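# Snack table gallery: plates, crisps and the small table

Golline is our shared workroom, and Lallolau is the name we gave to the snack afternoon we hold in it. This page was first put up in March and was changed on 8/23/23, when I took out the blurred pictures and wrote new lines for the ones that stay. I am not a photographer and English is my second language, so please be kind to both.

The idea of the afternoon is simple. Everybody who comes may bring one bag of something, and we serve it on proper plates, at a table, sitting down if possible. Before, we ate from the bag beside the keyboard, and the keyboards suffered. The budget for the whole first season was 1,000 and we spent 958 of it, mostly on plates and napkins. The rest went on a jar of pickles which I still think was a good decision.

## The plate and the bag

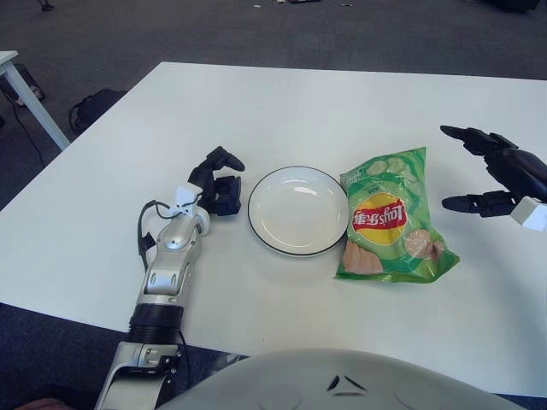
Plates were the subject we discussed longest. I wanted deep bowls, because crisps do not run away from a bowl, but bowls are hard to stack in our narrow cupboard and two people were strongly for plates. So plates it was. The ones we use at Lallolau are round and white with a thin black line at the rim, and I must say that they look well on a white table, where a fully white plate would be a little lost. The well is shallow, so one should pour slowly and stop early. With the green Lay's it is wise to open the bag over the plate and not beside it. I know the cucumber on the packet divides people. Some of our guests find it very fresh, others say a crisp should taste of salt and potato and nothing more.

A few notes on serving, for those who asked me by message:

- One bag for two plates is enough at the beginning. You can always put more.
- Put the napkins under the plate, otherwise they travel to the floor.
- Dips go in the small glasses from Amissah, never on the plate itself.
- Bags that are open at the end of the day get a clip and go in the tin box.

The tin box is from Vetero and it closes very well – too well, if your hands are greasy. Please do not use a knife to open it. There is a dent on one corner already and I know how it came there.

## Cucumber flavour

I had not eaten cucumber crisps before I came to Golline. The first time I expected something sour, like a pickle, but the taste was light and a bit sweet, and afterwards came the salt. They go nicely with cold tea. With coffee I cannot recommend them. We tried also to put them in a cheese sandwich, and this was much better than it sounds, but you must eat it quickly while they are still crisp.

In the guest book we have 226 lines written about snacks, and a good part of them concern this flavour. One visitor wrote a whole page in favour of it and another has answered below with only the word "No".

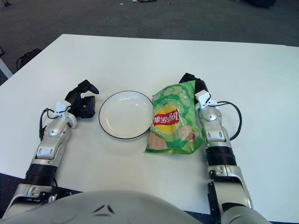
*Green bag, upside down, with the Lay's and 乐事 logo, and the empty plate next to it.*

## The table

The tables at Golline are plain and white, and the floor is dark grey carpet. I like the two colours together. For crumbs it is less practical: on the table you see every one and wipe it away with a damp cloth, and on the carpet you see them also, but there you need the vacuum cleaner from the hall cupboard. Please bring it back with the cable rolled.

If you would like to bring something to the next Lallolau, write it on the paper at the kitchen door. Sweet things are welcome too, we have had very few of them. Nuts only in closed packets, please, and with the name of the nut written large.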